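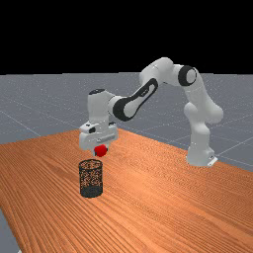 How many demos before I give up on ball-in-basket?

Sim only for now. Arm has to pick up the red ball, carry it over, drop it in the mesh basket. I've recorded 100 demos by teleop, trained overnight, and the policy gets over the basket fine and then just hangs there. Never opens. Or opens way early and the ball ends up on the table. Do I need more data or is something wrong with the data I have? Someone told me 400 minimum, which is a lot of evenings.

flivport_dan

Look at your pauses first. When you drive it by hand you stop over the basket to check you're lined up, right? Every one of those frames says "hold still, stay closed." The opening is maybe 7 frames. So the model learns to wait. Trim the pauses or weight the release frames heavier, then retrain on the same 100. Don't record anything new til you've tried that.

Also check the gripper command is really being saved and not just the measured finger position. Had that exact bug with the Durard logger, lost a week to it.

Cirkden

more data. always more data

lennox_bench

Agree with trimming. I got a similar task working on 119 demos, no magic number though. What helped me was moving the basket between episodes, mine had been in the same spot evry time and the policy was basically ignoring it. Keep some where you start off to one side and have to correct. And throw out the ones where you missed, unless you went back and fixed it in the same take.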